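Henirby Floor Pickup – Data Card

Last updated 12/26/25

What's in here

Henirby is a collection of short clips of people picking up paper trash from floors by hand. Tissues, wrappers, printed sheets, torn bits, all the stuff that ends up on the tile when a wastebasket tips over or a bag splits. There are 218 clips, each with a plain-text note describing what was on the floor and how the person went about gathering it up.

I started the project in November after noticing how much variety there is in such a small chore. Some people rake everything toward themselves with both hands. Some pick up one piece at a time and make a ball of it. Some squash the whole heap flat first and then lift. I could watch this all day, and while sorting the clips I pretty much did!

Where it was recorded

Two places, labeled in the notes as Jevesis and Hotberg. Jevesis is a ground-floor apartment with tile in every room but the bedroom. Hotberg is a shared workroom with a smooth painted floor, and paper slides on it a lot more. If you care about how scraps move when they're pushed, compare the two – the difference is really fun to see.

The paper

I wanted real household paper, so everything came out of ordinary bins (dry items only, no food). Three kinds show up again and again:

- Soft tissue. It clumps, tears and sticks to itself. By far the hardest to describe in words.
- Printed sheets, mostly crumpled, some torn. The notes never transcribe the printing.
- Wrappers. These often stay flat when everything around them is balled up, and a flat wrapper on a hard floor is a pain to get a fingernail under.

Most clips mix all three. I like the ones with a big loose heap and a few strays, where you get to see which the person goes for first. At one point in a Jevesis clip, both hands are pressed into the heap while a couple of cream wrappers with yellow printing lie flat farther off, along with a single ball of white paper that has the floor around it to itself. There's a clear plastic bag spread on the tiles as well, with more crumpled sheets resting on it.

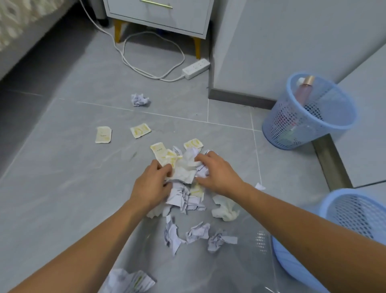 How the notes are written

Each note has four short fields:

floor: tile or painted
items: the kinds of paper, in everyday words
strays: anything lying apart from the main heap
method: rake, pinch, scoop, squash, or a mix

"Scoop" means both hands come together under the paper. "Rake" means the fingers drag it along the floor. I went back and forth on whether squash should count as its own method, and after the first 10 Hotberg clips I decided it should. Those early notes have been redone.

Piece counts are left out on purpose. A torn tissue can be one piece or six depending on who's looking.

Known gaps

Very few clips have a broom or dustpan, and none have carpet. Clear bags are hard to make out against pale tile, so the items field may miss one here and there. Tiny flat scraps get missed too. If you spot one, please send a correction, I love getting those.

Splits

There's one small held-out set, named Chávez, made up of 10 clips from both places. Please keep it for testing only. Everything else can be shuffled however you like.

Changes

Version 2 – squash added as a method, strays field split off from items, spelling of "wastebasket" made the same everywhere.

Next up is a batch with cardboard and egg cartons, which crunch in the most satisfying way.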